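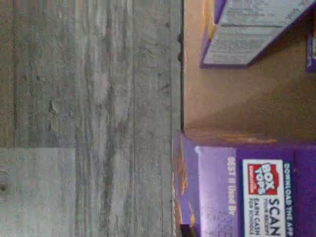

Figure 3-1. Purple cartons on the tan work surface, with a wide gap between them. Printed text runs vertically.

3. Teaching the carton positions

This section is for the Garkerix carton kit with the Vestov control software, edition of November 2020. Before you start, the arm must be fixed to its base and the emergency stop must be tested (see section 2).

3.1 Preparing the work area

1. Put the work surface flat in front of the arm base. Use a matt surface of one colour. A shiny surface gives reflections, and the software can take a reflection for an edge.

2. Fix the surface so that it cannot slide. In all the figures the surface is tan and the floor next to it is grey with a wood look. Such a difference in colour is good for the edge detection, but a strong grain in the floor can give false edges. If this happens, make the search area smaller in the menu Area – Limits until the floor is outside it.

3. Switch on the room lights you will use in normal work. Do not teach by daylight if you will work in the evening.

4. Open Vestov and choose New Layout. Give the layout a name without spaces.

CAUTION: Keep hands and sleeves out of the work area when the green lamp is on. The arm can move without a warning sound.

3.2 Setting the camera direction

The camera may be mounted upright or turned by a quarter. Both are allowed. When it is turned, all printing on standing cartons appears on its side in the live view, and this does no harm. Set Camera – Rotation to the right value and leave it so for the whole layout.

Note: The setting changes only how the software calculates the direction of the grip. It does not turn the live view on your screen. Many customers expect this and believe that the setting was not saved.

3.3 Placing the cartons

1. Put the first carton on the surface with its end towards the camera side you have chosen. Press Mark.

2. Put down the next carton. Leave enough free surface between the groups for both fingers of the gripper in open position. You can measure this with the plastic gauge from the small parts bag.

3. Continue until the layout is complete. Cartons may stand in pairs, as in Figure 3-2, if the gripper takes them from the free side.

4. Press Check Layout. Each carton must get a match score of 95 or more. If one carton has less, turn it a little and press Check again.

Panels with small print, for example the Nutrition Facts panel, are difficult for the matching. The software sees many thin lines and cannot decide between them. Choose a part with large shapes. On the cartons shown, the red BOX TOPS logo on its white label would be a suitable reference, and the bunny-shaped cracker on a front face also.

Figure 3-2. Four Annie's cartons in two pairs.

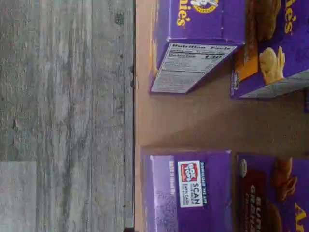

3.4 Cartons at an angle or partly out of view

A carton does not need to stand perfectly straight. The software accepts a tilted carton, but the score goes down with the angle. The uppermost carton in Figure 3-3 is at an angle, and the carton is cut by the edge of the view. For such a carton, do the following:

1. Choose the carton in the list and press Edit Outline.

2. Pull the corner points only to the corners which you can see. Do not guess a hidden corner.

3. Press Partial. The software will ask for a second view from another arm position.

4. Press Check Layout again. If the score is still too low after 3 attempts, move the carton by hand towards the middle of the surface and mark it new.

CAUTION: Never start an automatic run while a carton has the status Partial. The arm can push the carton over or press on it from above.

After 3,000 picks the message Renew Reference comes. Repeat sections 3.3 and 3.4 with fresh cartons – worn edges give lower scores.

Figure 3-3. Three cartons, each partly in view. 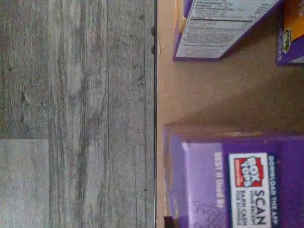 User comment, Derese: We had the Partial status come back every morning although we pressed Check Layout the evening before. In the end we saw that the layout must also be saved under File, and the manual should say it in this section.

Reply from Desamano: Thank you, this is correct. Check Layout does not save. Please add after step 4: "Choose File – Save Layout before you switch off." The same applies to the older edition from August. If the status comes back also after saving, delete the layout and begin again from 3.1, step 4.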